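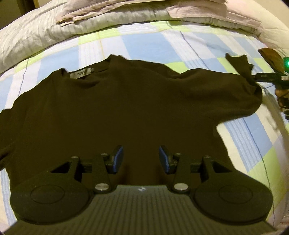

From: Rawiri Henare
To: Tilton Quilters list
Date: Thursday, December 3, 2020
Subject: Re: Working out sashing for a bed quilt

On the list, Gebru wrote:
> I've got 58 blocks cut, all 7 inches finished, and now I'm stuck
> on the sashing. Do people go plain or patterned between the
> blocks? And does anyone press towards the sashing every time?

Oh, plain, please try plain first! I went round in circles on my last one and bought a busy floral for the strips, and the blocks vanished into it. Unpicked the lot, swapped in a flat grey and suddenly there they all were.

Pressing: yes, towards the sashing, every time. My seams sit so much better for it, and the corners meet without a fight (well, mostly). Cut the strips 2 inches wide if you want them to finish at an inch and a half.
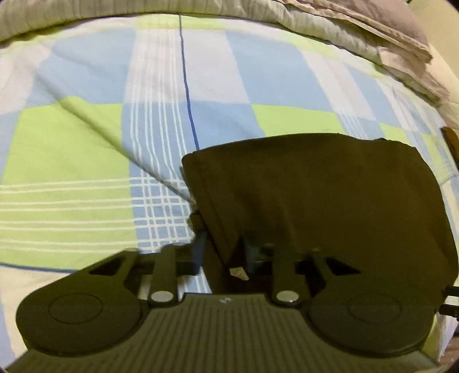
On colour, lay everything out on the bed before you sew a single row, and leave it there overnight if you can. I do love seeing blocks on top of a pattern for this. A checked bedsheet like this one makes a handy rough grid for keeping rows straight, and a dark olive-brown is a lovely thing to try against it if your blocks are on the pale side.

Do you have your backing yet? The Laltico wide cotton is back in stock in the natural, and I got mine home and washed it twice with no trouble at all.

Can't wait to see the rows go together. Bring it in February, finished or not!

Rawiri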